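Sunday, July 6, 2025

Plendgate bench, wrist cam only. Weekend run so I can have the thing to myself.

Where we were: the policy trained on the December demos plateaued and adding more of the same didn't move it. Question for today is whether the data is too clean. Every one of those demos starts from the same home pose, gripper goes straight down, done. So the model never sees itself off course and has no idea what to do when it is. Plan – same number of training steps, same network, swap part of the demos for ones that start badly on purpose. Offset starts, bad wrist angle, one finger already too close to the item. Operator fixes it and finishes.

Two sets:
A = 1000 demos, all clean
B = 1000 demos, part clean part recovery starts

Lykkegaard config for both, don't touch learning rate, don't touch crop. Last time I changed two things at once and lost a whole day to it.

Morning. Checkpoint A loaded fine. B wouldn't load, old normalization stats file in the folder. Regenerated from the B set, copied over, ok. NOTE must rename these files per run, this is the second time.

Gripper opening reads slightly off after power up. Re-zeroed. Wrist cam exposure locked by hand, auto was hunting whenever the arm passed over something white. Leave it locked!! Someone keeps putting it back on auto.

Ran A first. Smooth on anything near center. As soon as the start is rotated it goes down at the angle it knows and does not correct, just commits. Same failure as the spring notes, so at least it's consistent. Wrapped items worse than bare ones. My guess is glare off the film moves around as the wrist moves and the features go with it. Guess only, haven't looked at the activations.

Then B. Slower. Noticeably slower on approach, it sort of dithers at hover height, small left-right moves before committing. Ugly to watch but it lines up. From a rotated start it turned the wrist before descending, which A never did once. When it's wrong it backs up and goes again. Did get stuck in a back up / go again loop, killed it after 4 tries. Need a timeout or some noise on the retry, probably the Nenddale people have something for this already, ask.

Success is counted as lifted and held, not placed. Keep placement out of it for now, otherwise we can't compare with the old sheet.

Items in rotation: wrapped sandwich, bread, red cans. The sandwich in the round wicker basket is the one I care about. Soft, shiny wrap, lying diagonal, and the basket rim gets in the way if the fingers come in wide. Fingers have to clear the braid and then close inside it. Clean demos always took it along the same line so A learned the line and not the sandwich.

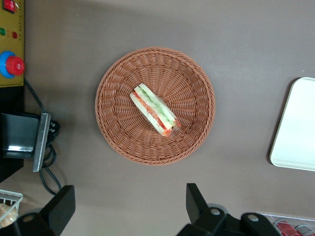

Diagonal is also where the gap between A and B is biggest, by eye. Straight placements they look nearly the same, B just takes longer about it. So if we'd only tested straight we would have called it a wash and gone home. Add diagonal to the standard test list, and one with the item pushed up against the rim.

Tried truncating B's demos to cut the hesitation at the start (operator thinking time, basicaly). Trimmed frames where nothing moves. Retrained short, 3000 steps, only to see the direction. Dithering went down some. Too short a run to say more, don't quote it.

Not settled:
– is it the recovery starts or just more variety in starts? Need a set C, varied starts that never go wrong. Should have thought of this before collecting B.
– glare. Try a matte wrap, everything else fixed
– cables by the bracket are in view in every picture, could the policy be using them as a landmark? Mask that corner and rerun A. Cheap to do
– operator effect. B was all me, A was mixed. Not great

Logs are in the Gollport share under todays date, A and B seperate. Videos still copying. E-stop tested before and after, fine both times.

Next: collect C, same items, same basket, someone other than me on the controls for half.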